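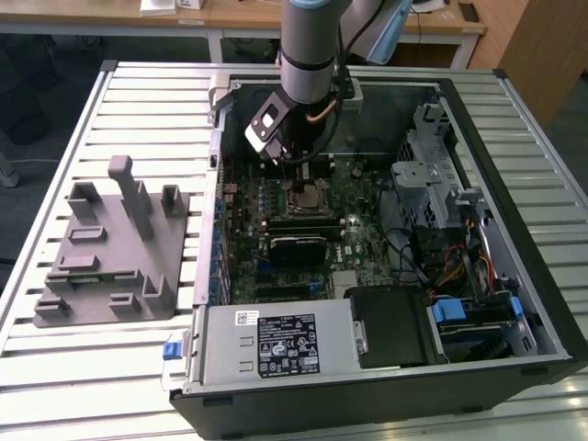
Home | News | Join In | Contact

Reading time: 2 minutes

Come and sing with the Penaden Community Choir

We're looking for 10 new voices for our fall season, altos and basses most of all, though if you're a soprano with a free evening we'd be glad to have you too! You don't need to read music (plenty of us still don't), and there's no audition, just a friendly chat and a cup of tea with whoever gets to the kettle first.

We meet at the Pevuveo Hall, side door, for two hours each week, with a break in the middle that tends to run long. The first 2 sessions are free, and after that it's $5 a time. We'll be working toward our spring concert in April, mostly folk songs and a few old hymns.

To join, drop a note in the box at Flakus Bakery or reply below by 30 August 2022.

Comments

altoagain: Is there parking at the hall?

mossy_b: Yes, behind it, but go early, it's only 8 spaces.

Tenorish: Joined last year and loved it. Count me in again!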